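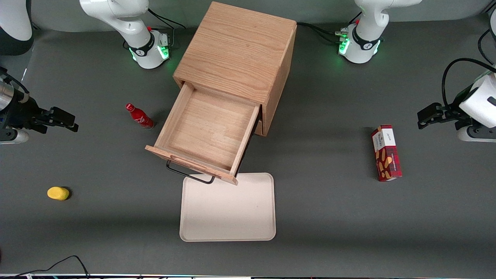
Risden revises bedside cabinet standard for rental housing

2019-09-29

The Risden Housing Office has published a revised technical standard for furniture supplied with furnished rental units. The standard applies to bedside cabinets, dressers and low storage units with one or more drawers. It replaces the text issued in March and takes effect with the next round of supply contracts.

The main change concerns drawer travel. Under the old text, a drawer had to stay in the cabinet when pulled out by hand at normal speed. The new text requires a fixed stop and sets a load test: each drawer is filled to 15 kilograms and opened and closed 200 times. The runners must show no permanent bending at the end of the test, and the drawer must still close flush with the cabinet.

Tip-over rules have also been tightened. Units with a height of more than 401 millimeters must be delivered with a wall bracket and screws. Lower units are exempt if they remain upright with all drawers open and empty. Testing is done on a hard, level floor without carpet.

Surface finish requirements are mostly unchanged. Oiled and lacquered wood are both accepted. Exposed edges must be rounded or sanded, and handles may not have open ends that can catch clothing. Replacement handles must fit the original screw holes.

Two suppliers, Triranico and Matsuda, hold current contracts with the office. Triranico said its existing range meets the load test but that brackets will have to be added to the taller models. Matsuda has asked for a transition period of 6 months to use up runners already in stock. The office has not yet ruled on the request.

Test reports will be accepted from Hivance, which also handled the previous round. Reports issued under the March text remain valid for surface finish only. Furniture already installed in rental units does not have to be replaced, but repairs to drawers must use parts that comply with the new standard.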